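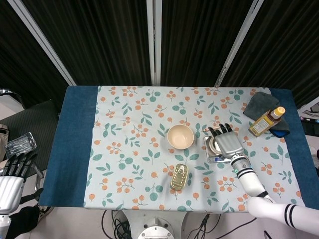 Weighing tinned fish: drained or not?

Diritz
Recipe says 70 g of sardines. Do I weigh them with the oil or without? Scale's out, bowl's out, tin's still shut.

Kandside
Drained. Bowl on the scale, zero it, fish in.

Skunder
Disagree. The oil is the best bit. Tip the lot in and use less butter.

Kandside
Then it's 70 g of mostly oil – enjoy your soup.

Diritz
And the honey? It says 20 g.

Skunder
Squeeze until you feel guilty.

Antoniuk
Nice tablecloth. Move it before you pull that ring.

Diritz
Draining. Cloth stays.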